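Klebehaken Brunar, weiß, klein – Testbericht

Mittwoch, 6. März 2019
Von Slamet Goh

Gegenstand des Tests ist der kleine weiße Klebehaken von Brunar, verkauft im Beutel zu 10 Stück mit beiliegenden Klebestreifen. Der Hersteller gibt eine zulässige Belastung von 500 g je Haken an. Geprüft wurde der Einsatz als Aufhängung für leichte Tragetaschen an glatten, matten Wandflächen, also eine Anwendung, bei der weder gebohrt noch geschraubt werden darf. Zum Vergleich lag der Haken von Dudside vor, der eine größere Grundplatte hat und deutlich mehr kostet.

Montage
Die Anleitung verlangt eine staub- und fettfreie Oberfläche. Gereinigt wurde mit Alkohol, danach 10 Minuten Ablüftzeit. Der Streifen wird zuerst auf die Grundplatte, dann mit dieser auf die Wand gedrückt. Die Schutzfolie lässt sich schlecht greifen, eine überstehende Lasche fehlt. Bei Dudside ist das besser gelöst. Vor der ersten Belastung sind 2 Stunden Wartezeit vorgeschrieben, die eingehalten wurden.

Eine Markierung der Mittelachse hat der Haken nicht. Wer mehrere Haken auf gleicher Höhe setzen will, sollte vorher mit Klebeband anzeichnen. Korrigieren lässt sich die Position nach dem Andrücken nicht mehr, der Streifen ist nach dem Ablösen unbrauchbar.

Statische Belastung
Mit einem Prüfgewicht von 100 g zeigte sich über die gesamte Testdauer keine Verschiebung. Mit 500 g blieb die Grundplatte ebenfalls in Position, der Hakenarm gab an der Spitze sichtbar nach und ging nach Entlastung wieder zurück. Höhere Lasten wurden nicht geprüft.

Verhalten mit Tragetaschen
Dünne Kunststofftaschen sind für einen Haken dieser Größe ein ungünstiger Fall. Die Griffe raffen sich am Haken zusammen und tragen auf, die Tasche wird nach unten breiter und steht von der Wand ab. Solange nur leichtes Material darin liegt, etwa weitere zusammengeknüllte Beutel, ist das unkritisch. Beim einhändigen Herausziehen entsteht allerdings eine Zugkraft nach vorn, und gegen diese Richtung ist die Klebung schwächer als gegen senkrechten Zug. Einer der Testhaken löste sich dabei an der Oberkante. Nach dem Austausch des Streifens trat der Fehler nicht wieder auf.

Das Einhängen beider Griffe gelingt mit etwas Übung. Die Öffnung zwischen Arm und Platte ist knapp bemessen, Stoffhenkel passen nur einzeln hinein.

Demontage
Der Streifen wird parallel zur Wand nach unten gezogen. Auf lackierten Flächen blieben keine Rückstände. Auf Raufaser rät der Hersteller von der Verwendung ab.

Bewertung
Montage: befriedigend. Haltekraft senkrecht: gut. Haltekraft nach vorn: ausreichend. Demontage: sehr gut. Für leichte Beutel und Taschen ist der Haken geeignet, für gefüllte Einkaufstaschen ist die größere Ausführung von Dudside vorzuziehen. Ersatzstreifen sind einzeln erhältlich und sollten gleich mitbestellt werden. 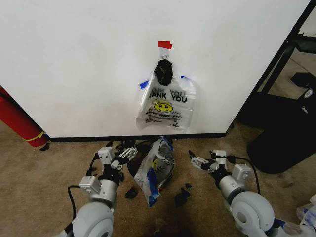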